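Workshop notebook, Graswood dye and cloth room
9 November 2020

I meant to write this up at lunch, but the kettle was on and Stella Koech had brought in the last of the August cloth, so naturally we all stood and looked at it for far too long. It has held its color beautifully, by the way. The marigold yellow is a touch browner than I remember, but I like it better for that.

Main business today was pre-washing, or scouring if you want the proper word, for the Temba order. This is the plain cotton that Mwangi Kombo found for us, a lovely soft thing with a bit of weight to it, but it comes off the roll with so much starch and mill finish in it that dye just sits on top and sulks. Last time I hurried this stage and got pale freckles all over a tablecloth, and I have not forgiven myself yet!

What I did, so that Mwajuma Kinyua can follow it next time without having to phone me:

Cut the cloth into 105 cm lengths and zigzagged the raw edges. (Brian Mwakyusa did most of the zigzagging, bless him, and his corners are tidier than mine.) Cold soak overnight, plain water. Then a wash at 40 with soda ash and a small squirt of the neutral soap, no softener, nothing scented. Then a second wash at 40 with the soap only, and an extra rinse.

The water from the soak was the color of weak tea, quite alarming if you haven't seen it before. I kept a jar of it on the sill next to a jar from the final rinse so people can compare. Please don't tip them out yet.

Shrinkage: the 105 cm lengths came back at 102 along the warp once they were dry and pressed. I had allowed for a little more than that, so the Temba napkins will finish on the generous side and I don't suppose anybody will complain. Across the weft I forgot to measure before washing, which is silly, and I will do it properly on the next batch.

Drop test on four corners and the middle of one length. The water went straight in everywhere except near the selvage, where it sat up in a bead for a few seconds before giving in. I've trimmed the selvages off and put them in the rag bin. Wyn Jenkins wants them for tying up his beans, so help yourself after he has had his pick.

Still to do: mordant bath tomorrow, alum at our usual strength, and I want to try the Himero wool alongside in its own pot. Wool hates being rushed from hot to cold, so leave that one to cool by itself with the lid on, please, even if you need the burner. 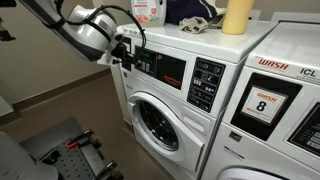

Front-loading washer, white.
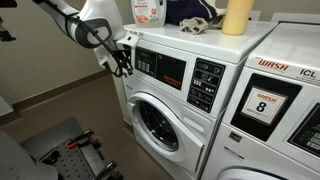
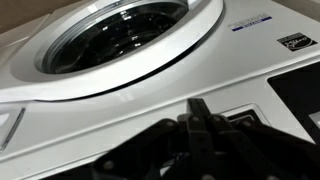

Brian asked me something as we were folding, and I'm putting it down because I'm sure it will come up again.

Can we skip the second wash if the cloth feels clean?

Feel won't tell you much, I'm afraid, as starch can leave cotton quite pleasant to handle. Do the drop test on a dry piece, near the selvage as well as in the middle, and if the water soaks in straight away at every spot you can go on to the alum without the second wash.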